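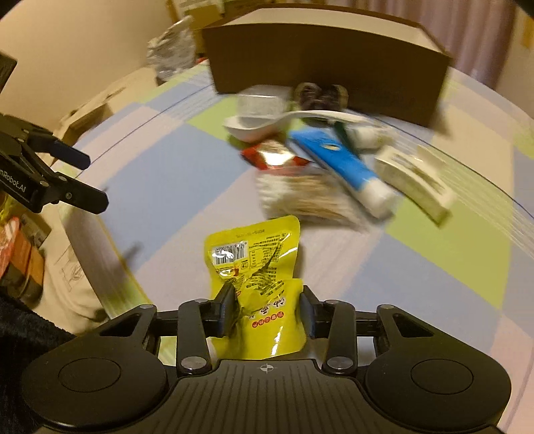
Re: [Festirero] What goes in the box for Porkcombe

Prev – Next – Thread – Index

Dec 29, 2000

Rocío Casado wrote:
> Please tell me what you have already.
> The box must stay under 13 pounds.

Dear Rocío,

I have put the small things on the table, next to the carton. The yellow packet can go in last, because it is soft. The big spoon I would like to lay along one side – it is too long to stand, I think. Please bring 30 labels if you can. 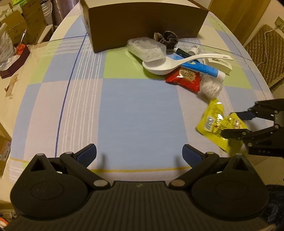

Table with the carton and the small things, plaid cloth

Regards,
Lucía Arrieta

Recent messages:
Urquijo parcel rates
Keys for July
Gridano order 921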